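Last updated 12/1/25 by Pushpa Garg

# Clearing and sorting packaging after you unpack

Most of what comes out of a delivery is packaging, and most of it ends up in the wrong bin. These steps cover a normal household or small office load: printed product boxes, white-coated cardboard, styrofoam inserts and food wrappers. They follow the rules we have in Buchanan. Your hauler may do it differently, so check the sticker on the cart lid first.

## What you need

- A clear table
- 2 bags, one for trash and one for film
- A box cutter with a short blade
- A flat spot on the floor for cardboard

## 1. Check for parts before you throw anything out

Open every flap and look inside. Small parts get left in the corners of product boxes, and a molded insert can hold a cable or a bag of screws in a compartment on the underside. Turn each insert over and tap it. Shake out the box. If there is a paper manual folded flat against the side, pull it out now.

Last May I threw away the wall bracket for a Skutance lamp this way. The replacement took 3 weeks to arrive and cost more than the shipping on the lamp.

## 2. Decide what to keep

Keep the product box if the item has a return window or a warranty that asks for original packaging. A box with a torn top flap is usually fine for a return as long as the label is readable. Tape the flap down and write the purchase date on the side in marker.

Cut the label panel off and file it if you only need the model number. Everything else can go.

## 3. Sort by material

Work from the biggest pieces to the smallest. Large sheets of torn cardboard cover up everything else, so move those first and put the inserts in their own pile next to them.
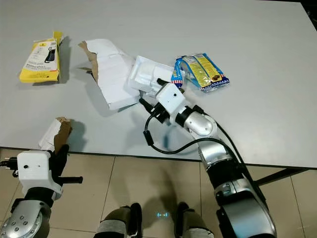 Cardboard with a white coating on one side goes with the regular cardboard if the torn edge is brown and corrugated. The coating is thin and our plant accepts it. If the board has a plastic film that peels away in a sheet, take the film off or put the whole piece in the trash. A ragged edge is not a problem.

Styrofoam does not go in the curbside cart. Snap large trays in half over the trash bag so the crumbs land inside. If you have a drop-off site, keep the trays whole and clean - the Sergate depot takes white molded foam only, with no tape or stickers on it.

Snack wrappers are trash, including the shiny ones that feel like foil. Check that they are empty. A full one goes back in the pantry.

## 4. Flatten and stack

Slit the tape along the bottom seam of each box and push the sides flat. Lay the torn pieces between the flattened boxes, where they won't slide out. Tie the stack with string both ways if it is going to the curb. Don't use plastic strapping.

A stack should be light enough to carry with one arm. Make a second one if it isn't.

## 5. Wipe the table

Foam crumbs stick to a dry cloth and then to everything else. Use a damp one and wipe toward yourself, then rinse it over a strainer. Sweep the floor last, and go along the grout lines if it is tile.

## Notes

- Wet cardboard gets refused. Keep the stack indoors until pickup morning.
- Wumesura mailers look like paper but have a plastic lining. Put them in the trash.
- Loose packing peanuts should be bagged and tied before they go in the cart.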